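Garment bench notebook, Lonbridge
November, morning

Bedroom pass for the Gravutton folding sheet. The aim was to find out whether the jacket instructions hold up on a made bed, where people fold things at home, instead of on the cutting table where we wrote them. The draft has 68 lines and I had marked the jacket section as finished in the last revision. It is not finished.

Jacket is the dark navy padded one with the stitched quilting. Entered in the garment log as 1208. I am treating it as the standard padded piece until something bulkier turns up from Urnside.

Set out on the bed on top of the white floral quilt, no board underneath. The sheet says "lay the garment flat, front down, and smooth from the center outward." On the table that takes two strokes. On bedding the smoothing goes into the quilt as much as into the jacket, and the folds come back a little way along from where they were pressed out. I tried pulling the quilt tight first, which helped at the shoulders and did nothing for the hem.
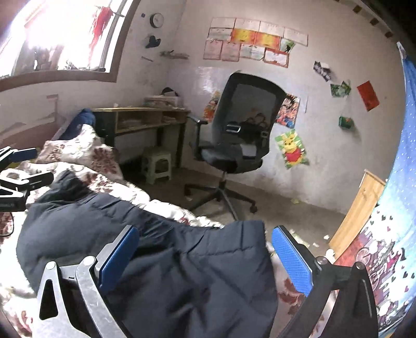 Notebook 2, p. 68

Padded cloth bunches wherever it is pushed. A shirt will slide if you push it, a quilted jacket gathers up between the stitching lines and stays put. So the wording has to change from "push the sides in" to "lift the sides over." I have corrected this in pencil on the bench copy. Please do not print from the old one.

Room notes, for whoever does the next home pass:

Window has a brown frame and a good wide sill. Strong daylight from that side, which is a help with pale things and not much help with navy. I kept losing the stitching lines on the dark cloth and finding them again by touch. If we ask people to fold along a quilting line, we have to assume they can see it. Suggest we say "feel for the line" in the same sentence.

Red cloth hanging at the window. Left where it was.

Desk along the back wall, light wood top with a shelf compartment under it, dark metal legs. Books stacked on it, so it was no good as a folding surface without clearing it, and the point was to use the bed anyway. Most people's desks will be the same. The draft says "use a desk or table if available" and I think that line can go. It makes the bed sound like second best and then gives no advice for it.

Office chair in the middle of the floor, black, mesh back, with casters. Chairs are where half-folded clothes end up in most rooms and the sheet has nothing to say on the subject. One line would do it: finish one piece before starting the next. Small pale green stool under the desk, would suit a short stack.

Wall clock to the right of the window. Useful for timing, although I gave up timing early on. The Dow method wants a time for every fold and I can't see what we would do with the numbers. A padded jacket takes as long as the air takes to come out of it.

Second part, same jacket, same bed. Worked on the order of the folds. Three orders tried:

a) Sleeves across the back, then sides, then bottom up. This is the order in the draft. Sleeves spring open while you deal with the sides.

b) Sides first with the sleeves left lying on top, then sleeves down, then bottom up. Better. The weight of the side panels holds the shoulder down.

c) In half lengthwise along the back, sleeves together, then rolled from the hem. Best for keeping small, worst for creasing. Would recommend for travel only.

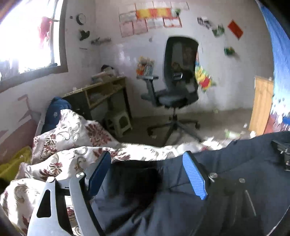

Notebook kept by the instructions editor, Lonbridge garment bench

The bedding was its own problem by this stage. The printed cover had worked up into folds of its own, and with it bunched there is no flat area left big enough for a jacket with the sleeves out. Add to the top of the sheet: straighten the bedding, and straighten it again between garments. I would put that before the line about washing hands.

Also add: clear the bed. There was a crumpled yellow plastic bag on it, and something dark blue up at the head by the wall, pillow or rolled garment, I did not make a note which. None of it was in the way for one jacket. With a full basket it would be.

On navy again. Seams are hard to pick out once the cloth is wrinkled and in its own shadow. Our drawings show every seam as a clean black line, and a reader with a dark jacket will go looking for those lines and not find them. Ask for the drawings to be redone with only the seams we refer to.

To do:
- rewrite jacket section in order (b), with (c) as a travel note
- "lift," not "push," all the way through, check the shirt pages too
- cut the desk line
- order more pencil leads, the soft ones
- pattern ref 3383 is still listed under coats, move to jackets

Not tried: hood pieces, anything with a belt, anything with a slippery lining. Urnside sheet has a paragraph on belts that we could borrow if they agree.

Comments (4)

Agree about cutting the desk line. We took it out of the bed linen sheet last year and had no complaints.

Does order (b) work with a stiff collar? Mine always folds under at the neck and leaves a ridge.

Reply: Haven't tried it with one. Turn the collar up before you start and let me know.

The rolled version is fine for creasing if you leave the zipper open. I have done over 2 dozen that way for the spring boxes. Closed, it traps the air and you end up sitting on it.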